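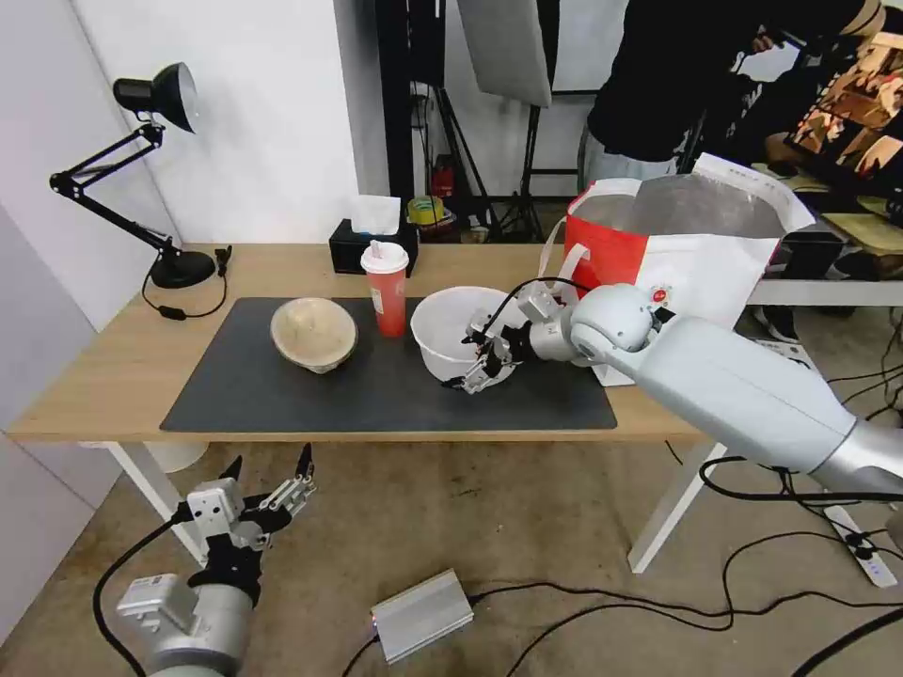 Los dedos en el borde del cuenco blanco, en plena faena.

Robots en el trabajo, parte dos (y lo que queda)

Os debía esta entrada desde junio. En la anterior conté que en Dobson, donde llevo ya unos cuantos años montando lotes de menaje para regalo y para hostelería, habían decidido probar brazos robóticos en el montaje. Me escribisteis un montón, casi todos con la misma pregunta: ¿y a vosotros qué, os echan? Pues de momento no, y voy a intentar contarlo sin dármelas de experta, que yo de robótica sé lo que he ido pillando entre café y café.

Para los que llegáis nuevos: mi trabajo consiste en coger platos, cuencos y vasos de las estanterías, mirarlos, envolverlos y meterlos en cajas o bolsas según lo que pida cada cliente. Suena a poca cosa y tiene su miga. En catálogo tenemos 113 piezas distintas, y cada una se coge de una manera. Los cuencos finos se cogen por abajo, porque si los pillas por el borde se te quedan marcados. Los vasos con tapa jamás por la tapa (esto lo aprendí a base de disgustos y de fregona). Y luego está la temporada alta, cuando entra un pedido de Kostel y hay que sacar 252 lotes antes de las dos de la tarde, y ahí ya ni miras, las manos van solas.

Eso de que las manos van solas es justo lo que ahora tenemos que explicarle a una máquina. Y qué difícil es, madre mía.

El proyecto se llama Finach por dentro, no me preguntéis de dónde sale el nombre. Lo llevan desde la oficina de Kelbridge y a nosotros nos toca ir por turnos a la sala de pruebas, que es una sala normal y corriente con una mesa, un tapete gris oscuro, un flexo negro y cables por el suelo para parar un tren. Yo me esperaba algo como de película, todo blanco y con puertas que se abren solas. Pues no. La primera vez me pasé diez minutos mirando dónde ponía los pies.

Lo que hacemos allí es repetir. Se coloca una pieza, se mueve el brazo, se apunta cómo ha ido, se vuelve a colocar. Cuando me fui de vacaciones llevábamos 1017 repeticiones apuntadas en la hoja compartida entre todas las piezas, y 200 eran de platos llanos, que son los más puñeteros. Un plato apoyado en una mesa casi no tiene por dónde agarrarlo. Nosotros hacemos un gesto que yo ni sabía que hacía: con un dedo lo empujas un pelín hacia el canto de la mesa, se asoma, y entonces metes el pulgar por debajo. Me tuvieron una tarde entera haciendo ese gesto despacito para que lo vieran bien. Al día siguiente en la línea no me salía, os lo juro, como cuando te pones a pensar en cómo bajas las escaleras. 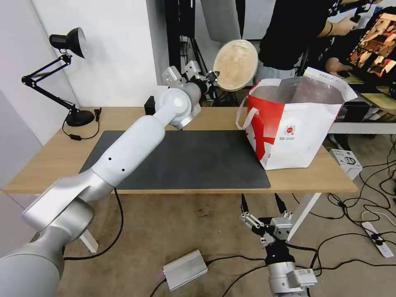
El plato clarito, casi de canto, y detrás el compañero con el mando en la mano.

Con los platos aprendí también una cosa de paciencia. El brazo es grande, mucho más de lo que parece en los vídeos de internet, y lo que tiene en la punta es una pinza pequeñita. Te dan ganas de estirar la mano y ponerle tú el plato bien. No se puede, claro. Hay una raya de seguridad y un procedimiento, y si quieres tocar algo lo dices en voz alta y se espera a que esté todo parado. A mí me costó cogerle el ritmo, porque en la línea hablamos todo el rato y de cualquier cosa, y en la sala se habla poco y para cosas concretas: «parado», «voy», «listo». Sales de allí con ganas de contarle tu vida al primero que pase.

¿Y qué ha cambiado en el trabajo de verdad, en el de cada día? Pues de entrada, los horarios. Los que vamos a la sala entramos una hora más tarde y nos perdemos el café de las siete y media, que es donde se arregla el mundo. Parece una tontería, pero ha hecho como dos grupitos. Están los de la sala y los de la línea, y aunque somos los mismos y vamos rotando, ya he oído más de un «bueno, tú que estás con los robots» con retintín. A mí me lo dijeron un día que pedí ayuda con una pila de cajas y me dolió un poco, la verdad.

Luego está el dinero. Por ir a la sala nos pagan un plus, pequeñito, y lo cobra solo quien va. La gente con mal la espalda o con las muñecas fastidiadas es la que más ganas tiene de ir, porque allí se carga menos peso, y a veces coincide con la gente que más necesita el plus, y a veces no. El reparto de turnos lo hicieron al principio por orden de lista y fue un desastre. Ahora nos apuntamos en un papel junto al reloj de fichar y lo vamos hablando, que tampoco es que sea perfecto, pero por lo menos si hay bronca la tenemos entre nosotros.

Y lo que más me remueve: que te pregunten cómo haces las cosas. En todos estos años, a mí nunca me habían preguntado por qué pongo el cuenco a la izquierda y el vaso detrás. Lo hago así y punto. De repente hay alguien con una libreta al que le parece interesantísimo, y una se viene arriba, ¡cómo no te vas a venir arriba! Pero luego llegas a casa y piensas: vale, y cuando ya se lo haya contado todo, ¿qué? Esa pregunta la hicimos en la reunión de junio y la respuesta fue que las plazas se mantienen y que el brazo iría a los lotes repetitivos. Lo pusieron por escrito porque lo pedimos por escrito. Una hoja, dos párrafos, firmada. Tengo una foto en el móvil por si acaso.

También hay una cosa buena y la digo sin que me pague nadie. Los lotes repetitivos son un horror. El mismo cuenco, el mismo vaso y el mismo plato, desde que entras hasta que sales, con el cuello hecho un ocho. Si de eso se encarga una máquina y a mí me dejan los encargos raros, los de bodas, los que llevan tres tamaños de cuenco y una nota manuscrita, firmo ahora mismo. El problema es que encargos raros hay los que hay, y en enero hay poquísimos.

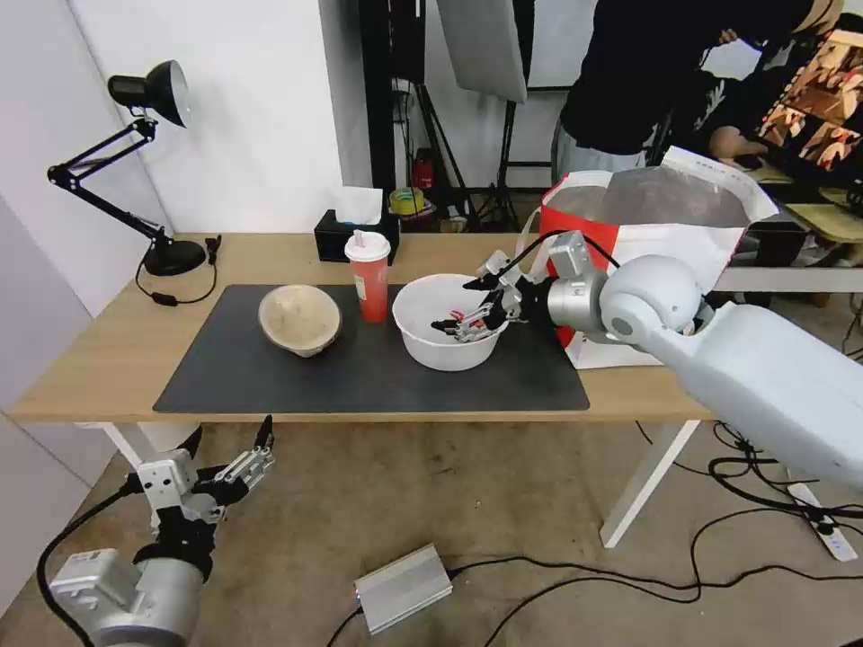 Neville Greenwood me escribió por correo a raíz de la primera entrada y me dio permiso para copiarlo: «En mi almacén nos prometieron lo mismo, que la máquina para lo aburrido y nosotros para lo interesante. Las plazas se mantuvieron, eso es cierto. Lo que cambió fue que, cuando alguien se jubilaba, no entraba nadie. Preguntad por las jubilaciones, que es por donde se va la gente sin que haya un despido».

Le di muchas vueltas a ese correo. En Dobson se jubilan dos personas el año que viene, y en la dichosa hoja de los dos párrafos no pone ni una palabra sobre eso. Así que lo llevé a la siguiente reunión y lo solté, con la voz temblando (odio hablar en público). Me dijeron que lo miraban. En eso estamos, mirándolo.

Kirsty Marsden, en cambio, me dejó un comentario mucho más animado, decía que en su taller acabaron pidiendo ellos mismos una segunda máquina porque la primera les había quitado los peores turnos. Me alegro un montón por ella y además me da esperanza, aunque en su taller eran pocos y se conocían todos. Yo con los de Kelbridge he comido una vez, y pagaba cada uno lo suyo.

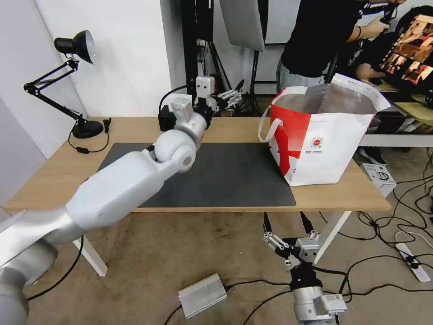
De todas las fases del montaje, la que menos miedo me da que me quiten es la de embolsar, y eso que a la gente de fuera le parece lo más tonto. Embolsar bien es un arte, o por lo menos un oficio. La caja es siempre igual, la bolsa nunca. Mirad la del extremo de la mesa, con el asa blanca colgando por un lado y el forro plateado todo arrugado por dentro: a mí me la ponen delante y sin pensar ya le he metido la mano para abrirla, he estirado el fondo y he apartado el asa para que no se enganche. Todo eso son decisiones, chiquititas, pero decisiones, y cambian con cada bolsa. Pregunté cuándo tocaba probar en serio esa parte y me contestaron que más adelante, con una sonrisa de las que dicen «mucho más adelante».

Mientras tanto he empezado a apuntarme yo mis cosas, en una libreta aparte que se queda en casa. Qué pieza cuesta, cuántas veces hemos repetido, qué turno me tocó, quién fue a la sala y quién no. Si un día alguien dice que aquello lo sacó adelante la máquina ella solita, quiero tener a mano los nombres de los que estuvimos colocando cuencos en el tapete. También he pedido que el rato de la sala cuente como formación y salga en nuestro expediente. Eso me lo han aceptado, fijaos, y en la misma semana. Solo había que rellenar un impreso verde que estaba en un cajón desde antes de que yo entrara.

Y una petición para los que trabajáis con cosas parecidas: contadme cómo repartís los turnos, que lo del papel junto al reloj de fichar tiene los días contados (ya han desaparecido dos bolígrafos y una hoja entera). Me vale cualquier sistema que no sea el orden de lista. Los comentarios están abiertos y los leo por la noche, después de cenar, así que tened un poquito de paciencia si tardo en contestar.

La próxima entrada va de zapatos de seguridad, que llevo tres pares este año y tengo opiniones.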